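3.2 What the packing sessions showed

The Fornel guide claims that a fixed packing order saves time on every box. We doubt it. Over 122 boxes the gain was small, and most of it came from people who had packed before. Clothing was the weak point – the guide treats a coat and a T-shirt as the same item.

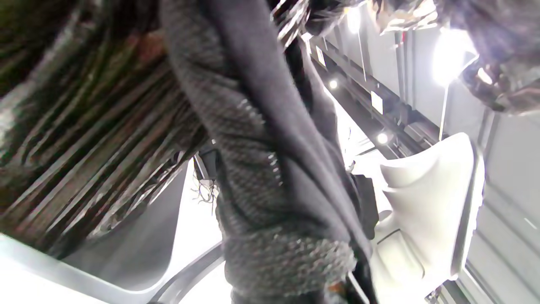

Figure 3. Gray knit sleeve with a darker fabric panel alongside.

Thick knits bunch into folds, and the guide has no step for that. Noémie Sutherland argued for a separate rule. I am not convinced 2 sessions can support one.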